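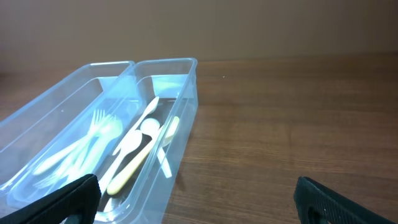

Figure 2. Wrist view at the cutlery station, with the forks and spoons together in one tray.

3.2 The sorting task

The students of the Flurstead robotics club chose cutlery for their term project in September, after a long and rather cheerful discussion, and we were glad to let them have their way. Spoons and forks are things everybody has handled since childhood, and that made it easy for them to talk about what a good grasp ought to look like. As Figure 2 shows, the pieces cross over one another and are all pale, cream or yellowish, against clear plastic walls that catch the light - a fair challenge for the Trendach detector the club had trained on its own pictures. The five students took turns at the controls and between them recorded 547 attempts over 34 sessions, each with a short note in the club logbook. We have kept their wording wherever we could, and we come back to the notes on overlapping handles in Section 4, where they proved a great help to us in grouping the missed grasps.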